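The processor bench at Vistow: an interview with a repair lead

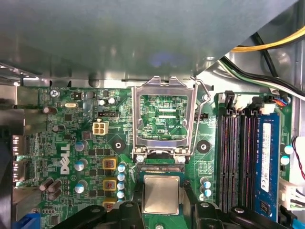 What has automation changed most in your workday?

"The order of my day. Before, I was sitting with one machine until it was finished, and then I took the next one. Now I prepare, the arm does its part, and I check. I go between stations much more than I sit."

The woman who says this leads the refurbishing bench at Vistow, a workshop that takes back office computers and makes them ready for a second owner. She asked me to leave her name out, as did the two colleagues who joined us later for coffee. She has worked there since the workshop had only 4 benches and one good lamp. Today part of the work on processors and memory is done by a robot arm, which the staff call Marty.

I asked why the company began with processors, a part that looks so easy to damage. She said it was exactly for this reason. "Changing a processor is a short job, but it takes all your attention. You open the lever, you lift the plate, you take the chip by its sides and you go straight up. If you are tired and it slips, you can bend a contact in the socket, and then the board is maybe lost. In the afternoon we were all a little afraid of it."

The control software comes from a small firm called Tekton, and it was installed last May. The first 3 weeks were difficult. The arm stopped whenever a cable was lying in its way, and somebody had to come, move the cable and start the job again. "We were running to it like to a small child," she says. After this the team wrote its own rule for preparing a case: the loose wires are put to the side before the arm is called. The rule is on a paper above the bench, and it has already been corrected many times by hand.

Did anyone lose a job? She answers slowly. Nobody was sent away, but one colleague left by his own decision — he liked the fine handwork and did not want to supervise. "I understood him. I also miss it on some days. My hands knew this work, and now they know it a little less." To keep the skill, each technician still does 20 boards by hand every month. She insisted on this, and the management agreed after some discussion.

Her younger colleague sees it in another way. He came to Vistow after the arm, and for him it is a tool like the test station. What bothers him is the pace. "When a person is working next to you, you can say, wait, I need a minute. With Marty there is a list on the screen, and the list is growing." At one moment it showed 206 open jobs. Since then the list is hidden during the shift, and only the next few jobs are shown.

The third technician, who has problems with her wrists, speaks mostly about pain. She had planned to stop with bench work before the arm came. Now she does the inspection and trains new people, and she thinks she can stay some years more.

I asked the bench lead what she would say to another workshop, for example Skirnalov, where a similar arm is planned. "Ask the people at the bench first, and pay them for the hours when they are teaching the machine. In our case these hours were not in any plan — we did them between other things."

She looked at the clock then, and went back to prepare the next case.

3 April 2026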